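Por que alguns peixes vivem no mar e outros no rio?

Última atualização: 2 de janeiro de 2018

Quem visita o mercado de Vorkham encontra peixes de muitos lugares. Alguns foram pescados no mar, outros em rios e lagos. A diferença começa na água: a do mar contém muito sal e a do rio contém muito pouco.

O corpo de cada peixe está preparado para a água em que vive. O peixe do mar perde água pela pele e pelas brânquias e, por isso, bebe bastante. O peixe do rio recebe água pelo corpo e elimina o excesso na urina.

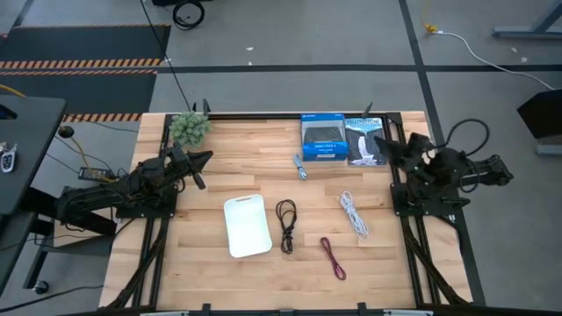

Mesa de madeira clara com uma pequena planta artificial verde.

Há também peixes viajantes – o salmão é o mais conhecido. Ele nasce no rio, cresce no mar e volta ao rio para pôr os ovos. A enguia-europeia faz o caminho contrário. 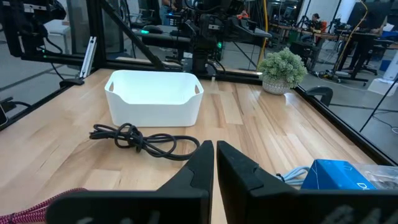 Na cozinha, o peixe deve ser guardado no frio e preparado por um adulto. O peixe fresco tem olhos brilhantes, carne firme e cheiro suave. As crianças podem ajudar a lavar os legumes e a pôr a mesa. Antes de comer, convém verificar se há espinhas.

Texto: Lucero Guzmán

Leia também:
Como se faz o pão
De onde vem o sal da cozinha
A feira de julho em Trurum
O que comem os pescadores de Geltcombe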